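## 3. Surface wear and cleaning of shared wooden tables

### 3.1 Background

Shared work tables in libraries, colleges and public workshops are usually bought for their price and their look. How well they stand up to cleaning is rarely part of the order. Solid wood is still common, and many buyers choose a pale finish for the light it gives to a room. A pale finish also shows ink, rust and tea more readily than a dark one, and staff tend to clean it harder as a result. Earlier work on floors and kitchen worktops does not carry over well, as those surfaces are sealed more heavily and are not leaned on for hours at a time.

We compared three finishes: an oil (Kelora), a water-based varnish (Grisico) and a hard wax (Ammont). Each was applied by the same workshop to boards from one batch of timber. The boards were then fitted as table tops in 8 reading and project rooms and left in normal use. Staff cleaned them as they would any other table and noted the product used each time.

### 3.2 Grain direction

Wiping along the grain left fewer visible marks than wiping across it, whatever the finish. The difference was small on varnish and plain on oil. On tops where the grain runs in straight, parallel lines (Figure 1a), cleaners tended to follow it without being told to. On tops with a less regular grain they wiped in circles, and fine scratches built up near the middle, where most of the work is done.
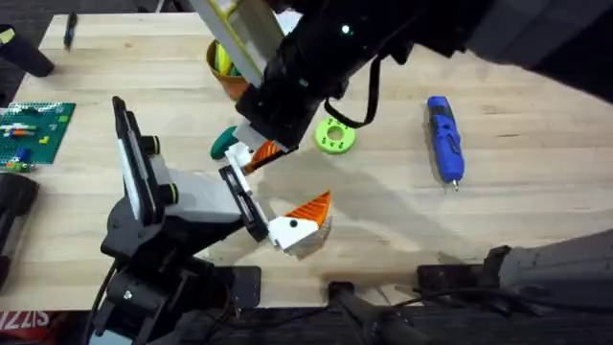 One cleaner objected to this reading of the results and told us that the cloth mattered far more than the direction, and that a worn cloth with grit in it would scratch a table whichever way it was pushed. We think this is a fair point. Cloths were not controlled in the first part of the study. In the second part, each room was given new cotton cloths every week, and the difference between the two wiping directions became smaller but did not go away.

### 3.3 Front edges

Wear at the front edge was treated separately. Sleeves, bags and chair arms all rub there, and the finish is thinner where the board has been cut. A straight front edge (Figure 1b) is simple to make and to refinish, but it gives the coating very little to hold on to at the corner. Oil wore through first, in most rooms before the end of term. Varnish lasted longer and then failed in flakes, which users picked at. Hard wax fell between the two and was the easiest to repair on site.

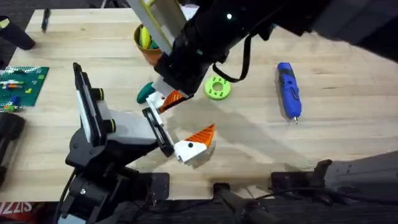 Nishimura, 1/17/26

The readings in this section were taken at the Nishimura site after the second round of refinishing, and they replace those given in our interim report. Gloss was measured at 3 points on each top: the centre, the front edge and one back corner. A top was called worn when the front edge reading fell below half that of the back corner. Tops that had been sanded by room staff between visits were left out - there were few of these, and all were oiled.

### 3.4 Rub tests

Spare boards from the same batch were put through a rub test so that the room results could be set beside a known amount of wear. A weighted felt pad was drawn back and forth over each board, and the surface was checked every 200 strokes up to a limit of 3,000. Pads were changed at each check.
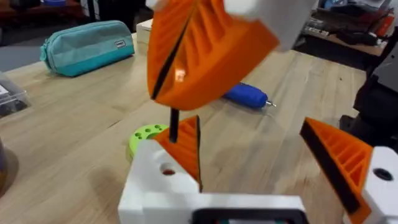

The order of the finishes was the same as in the rooms, with varnish lasting longest and oil wearing first. The gap between wax and oil was wider on the test boards, probably because the pads were dry and the tables in use were wiped with damp cloths. Water raised the grain slightly on both, and the raised fibres were then the first part to lose their finish.

*Figure 1. Pale wooden table tops: (a) straight, parallel grain; (b) streaky grain and straight front edge; (c) further view.*

### 3.5 Limits

All the timber came from one supplier, and the results may not hold for boards with a more open grain. We did not record how many people used each room. The rooms also differed in daylight, and some yellowing of the oil near windows may have been counted as staining at the March visit.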